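Guests at the Clotby Hotel will find their slippers in a new place starting in March. The hotel is moving them out of the closets and into the top drawer of the low cream cabinet in each room, after a run of calls to the front desk from people who could not find them.

The slippers are the white disposable kind and come sealed in a clear plastic bag. Front desk staff logged 2257 requests for slippers last year, the hotel said, and many came from rooms that already had a pair.

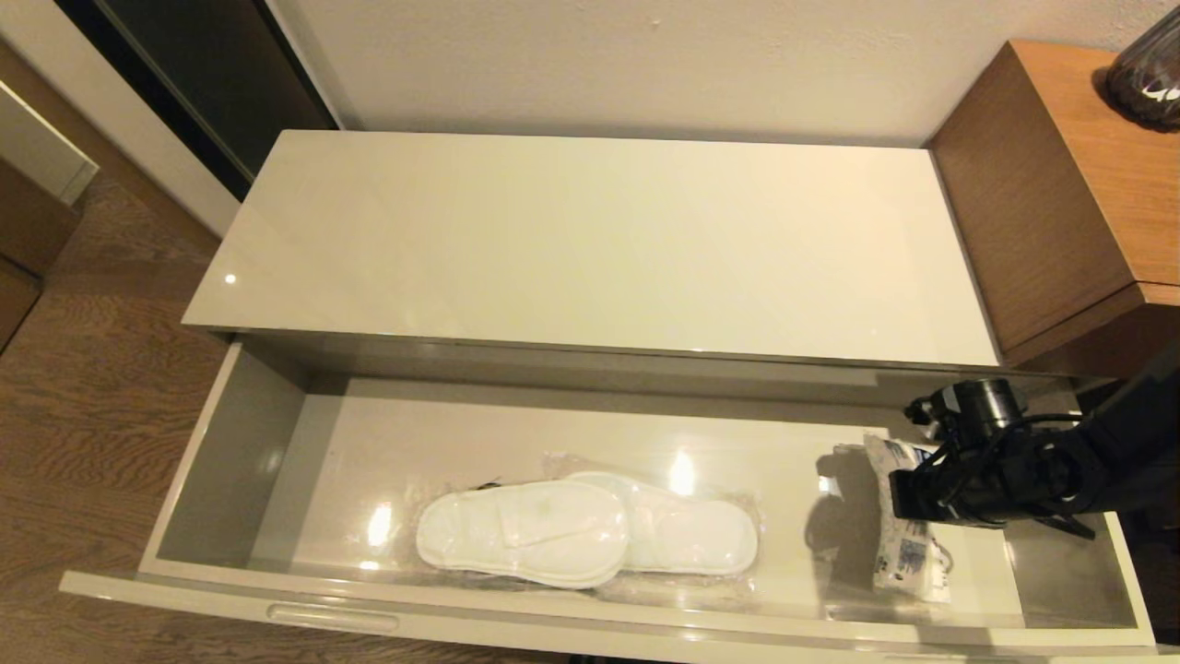 Housekeeping will check the drawer each morning and replace any pair that has been opened. Guests who need a second pair can still call the desk — there is no charge.

The Flendis Street building goes first, with the Stilullow annex to follow once its closets have been cleared. The hotel has ordered 1000 extra pairs for the changeover. A card on the back of each door will tell guests where to look. Spare blankets will stay in the closets.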